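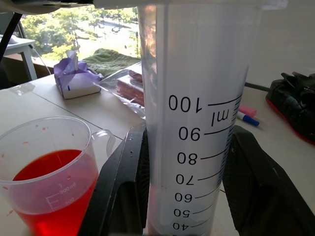 Call me when it can wipe up after itself, wrote one reader under my last piece on home robots, and I've been chewing on that comment ever since. It's a fair point! I'd gone on for paragraphs about folding towels and hadn't said a word about spills, and if you've ever lived with a toddler or worked a lunch shift you know that spills are most of the job.

So I went out to Bodstead on Wednesday, where Dimetti has been trying out its Dutix arm on the kind of small chores that people in kitchens, stockrooms and classrooms do all day without thinking. The company has wrapped up a 12-week run of them and is putting out its numbers this month, and it let me come by and get in the way for an afternoon.

The list has six chores on it: measure out a liquid, clear a table, fold a cloth, bag up small items, put the cap back on a marker and wipe down a counter. That's it. No vacuuming, no laundry from start to finish, no cooking. I was a little let down when I first read it (where's my robot that does the dishes?) but after a couple of hours of watching I'd changed my mind about which of those are easy.

Measuring is the one I got stuck on. You take a jug of red liquid and a plastic cylinder marked in milliliters up to 100, and you're supposed to end up with the right amount in the cylinder and none of it on the table. My kids do this in science class. The arm has two wide black fingers with grippy pads on the inside, and they have to squeeze the cylinder hard enough that it won't slide and gently enough that it won't bend or pop out. Then there's reading the scale. The plastic is cloudy, the numbers are printed on one side only, and if the cylinder is turned the wrong way you're reading them backward through the wall. I tried it that way myself and got it wrong, with two good eyes and a college degree.

Then there's the daylight. Dimetti does a lot of this at a table right up against a big window, and the folks there told me the arm does noticeably worse on bright afternoons than on gray mornings. Shiny plastic bags are the worst of it. A glare line on a crinkled bag can look a lot like an edge, so the arm goes to grab something that isn't there, closes on air, backs up and has another go. I saw it do this over and over with great patience. More patience than I had, anyway.

Now the numbers, such as they are. Over the whole run Dimetti logged 655 tries across the six chores, and a try only counted as a pass if a person didn't have to step in at all. The company says folding and table clearing passed most of the time. Measuring passed less than half the time, and wiping came in dead last, so my commenter can take a bow. I asked for the split chore by chore and was told it'll be in the write-up, which I haven't seen yet. I'd hold off on getting too excited or too gloomy until that's out, and I'd love to know how many of the passes came late in the run.

Why is wiping so bad? I figured it'd be the simplest thing on the list, just back and forth with a rag. The trouble, as it was explained to me, is knowing when you're done. A person feels the drag change under the cloth and glances at the counter from the side to catch a streak. The arm mostly looks down from up close, and a clear smear on a pale table just isn't much to look at. In one try I watched, it cleaned a perfectly nice patch of counter for ages and left the puddle next to it alone. I have worked with people like that, to be fair.

Speed is the other thing. Nothing in that room was fast. If you run a shop and you're picturing a tireless helper that restocks the shelf while you ring people up, you'd want to see it move first. It thinks, it shifts a little, it thinks some more. One of the engineers pointed out that slow is fine if the work happens at night with the lights on and the doors locked, and I can see that for a stockroom. In my kitchen at dinnertime I'd have shoved it aside and done the thing myself.

Somebody is going to find out pretty soon, because Henao, the school and lab supply shop over on the other side of Bodstead, has agreed to take one of the arms for its back room. The plan is for it to bag small orders like markers and erasers, and to leave anything with liquid in it to the staff for now. I asked at the counter how everybody felt about that. The answer I got was a shrug and a question about whether it could also break down boxes. It can't. That got a bigger reaction than anything else I said.

There's no price yet and no home version on the calendar, whatever you may have read. Dimetti was pretty clear with me that a house is harder than a shop, what with the pets and the stairs and the way nothing is ever put back in the same spot twice. The software gets another update before the arm goes over to Henao, mostly to do with grip and with handling glare, and the measuring chore will be run again after that with the same kind of jug and cylinder so the before and after can be compared.

I've asked to come back for the rerun, and I've also asked if I can bring my own mess. They said yes, as long as it isn't syrup. If there's a chore you'd like me to put to the arm while I'm there, leave it in the comments and I'll take the list along. Box breaking is already on it.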